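Robotics in the Classroom / Unit 4 / Chapter 9
September, by the Pirkell course team

Chapter 9
Hands Inside the Box: The Computer Assembly Project

By now your team has picked up blocks, sorted blocks, stacked blocks, and probably knocked over a good many blocks. Good! Everything you learned from them is about to be put to work on something with corners, slots, latches, and cables that flop wherever they like. In this chapter your club or class will program an arm to handle the parts of a desktop computer, and it is our favorite project in the whole book.

Why a computer? For one thing, old ones are easy to find. Most schools have a closet full of them, and a tower that no longer runs is every bit as useful to you as one that does. But the bigger reason is that a desktop computer was designed to be put together by a person. The person who builds one leans in, tilts a card a little, feels it catch on the edge of the slot, wiggles it, and presses. All of that takes a few seconds and almost no thinking. Try writing it down as a list of moves for an arm and you'll fill a page before you get to "press."

That page is your first assignment, by the way. Before anyone touches the controller, each of you will seat a card by hand, slowly, with a partner taking notes on every move your fingers make. Keep these notes. You will come back to them in Section 9.3, when your arm does something strange and you need to remember how a hand does it.

The project grew out of the Dukness Challenge, a student contest in which teams get one afternoon and one open computer case. A perfect run is worth 500 points. Placing the memory and the processor in their spots earns up to 300 of those, and the rest come from the card, the drive, and neat handling. We have changed a few rules so the project fits a normal class schedule, but the scoring is the same, and teams that want to enter the contest later can use their code as it stands.

What you need to set up

Lay the case on its side with the side panel off, so the motherboard faces up toward the arm. Fasten it down if your table lets you. A case that slides a quarter of an inch during a run will ruin every position you have saved, and you may spend a long time hunting for a bug in code that was fine all along.

Next to the case goes the parts tray. Teams usually print their own, and Section 9.2 walks you through the design. Each part gets its own pocket or holder so that it sits the same way every time. This matters more than students expect. If the memory module always stands in the same holder at the same angle, your program can go and get it without looking. If it's lying around loose, you now have a vision problem on top of a gripping problem, and one of those at a time is plenty. (Chapter 11 is where we add the camera. Be patient!)

The card is the best part to begin with. It's big, it's stiff, and its metal bracket gives you a clear edge to line up with the openings at the back of the case.
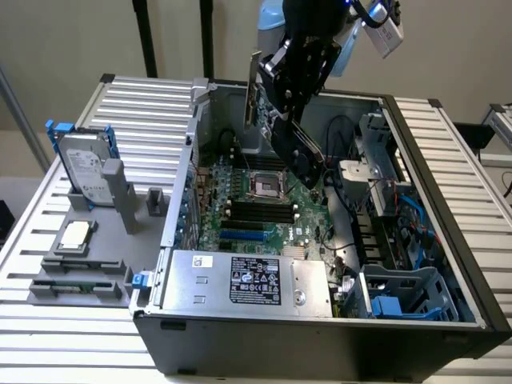 Start with the bracket and let the card follow, was the advice from Esta when we asked past teams what they wished they had known in week one. Her team had spent days trying to line up the long edge of the card with the slot, watching it from above, and getting a different result each time. Once they began treating the bracket end as the thing to aim and the slot as the thing to check, their runs settled down. They still missed now and then. They just missed in the same direction, and a miss you can predict is one you can fix.

You'll see this idea again and again in the chapter. Engineers call it choosing a reference. You pick one feature of the part and one feature of the place it has to go, you get those two to agree, and then you measure everything else from there. A person building a shelf does the same thing when they line up one corner first.

How hard should the gripper squeeze?

Hard enough to keep the card from turning, and no harder. Your controller takes a grip setting as a whole number. Start low and work up in small steps, lifting the card straight out of its holder each time and carrying it once around the table. Write down the first setting at which it doesn't tilt. One team's log from the trial classes at the Pawłowska workshop shows them landing on 308, trying 906 out of curiosity, and going straight back to 308 with the words "never again" in the margin. Your number will be different, and it will change if you put new pads on the fingers, so test it again whenever you change anything on the hand.

Also think about where the fingers go. A good grip on the workbench can be a terrible grip inside the case, where there are cables, a power supply, and the walls of the case itself to bump into. Before you run a path at full speed, step through it one point at a time and watch the outside of the fingers as well as the tips.

Before you begin

Check that the computer is unplugged and that its power cord is put away in another part of the room. Agree on who holds the stop button. That person has no other job during a run, which means no typing and no filming. Hands stay outside the marked area whenever the arm has power, even if it's standing still.

Then pick your first part, open your notes on how your own fingers did it, and turn to Section 9.1, where you'll save your first three positions: above the tray, at the part, and above the case.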